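Home | Toys & Play | Interviews | Workshop Visits | Archive | Contact

Eight shapes and a bare board: a morning at the Plultbridge toy library

Last updated: May

The toy library in Plultbridge opens at nine, but the woman who runs it is usually in by seven-thirty, and that's when she told me to come. "You want the good hour," she said on the phone. "After nine I can't finish a sentence."

I'd written to her after a reader told me about her shape sets. The library lends all the things you'd expect (train track, dress-up, a marble run so big it goes home in two bins), but what people in Ulton and further out drive in for are the small block sets she puts together herself, eight to ten blocks in plain strong colors, with a wooden board to set them out on. She calls them the Cloltis sets, after the street she grew up on. There are 108 of them now, and the day I visited there were 3 on the shelf.

"The rest are out!" she said, and she looked as pleased as if it had happened for the first time. "I used to worry in the winter that they'd all come home and I'd have nowhere to put them. They don't come home. People renew."

She taught kindergarten for most of her working life, and the idea goes back to a box of mixed blocks she kept in her classroom, leftovers from sets that had lost too many pieces to be any use. The children went for that box first, every time. She tried putting it away once to see what they'd do and a boy went and got it out of the closet.

"What they liked was that nothing in there was finished," she told me. "A proper set tells you what it wants to be. It's a castle, it's a farm. The leftovers didn't tell you anything. So you'd get a star and a cylinder and you'd have to decide what a star has to do with a cylinder."

I asked what a star does have to do with a cylinder.

"Well, it depends on the day. They might be the same color. They might both stand up. Somebody told me last week that they're both birthday things, the star and the candle, and I thought that was wonderful."

She's firm about color. Each block is one color all over, no stripes, no faces, no letters, and there are only four in the whole library: red, yellow, blue and green. She tried orange for a while and took it out again. It sat too close to the yellow in the afternoon light, and she had children in tears over which pile it went in. Purple she'd like to try someday.

The shapes get more freedom. Cubes and cylinders are in everything. Triangles too. Then there are the hexagons, which she loves and which she says the grown-ups always pick up first, and the stars, which the children pick up first. A good set, in her view, has at least one shape that turns up in two colors, so there's a reason to argue.

"If I put in a red star and a green star, you've got a problem right away. Does the red star go with the other star or does it go with the red things? You can't do both. And a three-year-old will stand there and really think about it, you can see it going on in the forehead. Then they'll pick one, and five minutes later they'll change their mind, and both times they're right."

We had the contents of one set out on the table by then and I'm a little embarrassed to say how long I spent on it. I went by color. She watched me do it and then asked if I could do it so that no two neighbors had anything in common, and I couldn't, and then I could, and it was past eight-fifteen.

The board matters more than I would have guessed. She started out lending the blocks by themselves in a cotton bag, and they'd get tipped on the rug and lost in the general mess. With a board, she says, children lay them out. They make rows, usually loose ones. They leave gaps and then have opinions about the gaps.

"It's a place," she said. "That's all it is, it's somewhere for the blocks to be. I get the pale wood because the colors jump off it. I tried a painted board and it was like trying to read on wallpaper."

The boards come from Hendricks, the lumberyard on the river side of town, where they cut them for her from whatever pale stock they have that week, so the grain is never quite alike. She sands the edges herself at home. A few families have asked for a particular board back, by the grain, and she keeps a note of which is which.

On a normal Saturday morning she'll see over 60 families. The library has 415 toys on its list all told, counting each Cloltis set as one, and she could tell me where most of them were without looking anything up. When a set comes back she lays it out on its board before she does anything else, so a missing block shows up at once. Losing one isn't a disaster. She'll put in a different shape in the same color and write it on the card, and she says a few of the best sets got that way by accident.

I asked whether she ever shows the children how to play with them.

"No. I set them out and go make my coffee. If I've put them in some kind of order, they fix it for me."

Does she still play with them herself?

"Every single morning," she said. "I do a far row and a near row and I try to make it so I like it. Blue and green at the back, maybe, and the hot colors up front. Then the door opens and it's gone, and good, that's what it's for."

At five to nine there was already a stroller outside the window. She got up to turn the lock and I put the last few blocks back on the board, badly, with the hexagon tipped over to one side. She left it how it was.

Comments (4)

marblerun_dad: We've had one of these sets since the fall and I think we're on our fifth renewal. Ours has two triangles. My daughter calls them the roof and the other roof.

quiltsandtea: The orange story made me laugh. I taught first grade and we had the exact same fight over a box of crayons.

northside_gran: Do they lend to people outside the county? We're about an hour past Ulton.

marblerun_dad: @northside_gran they do, you just have to bring it back yourself. Go early.

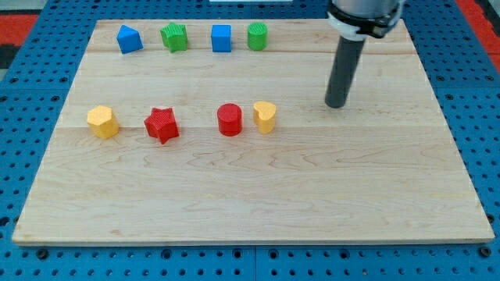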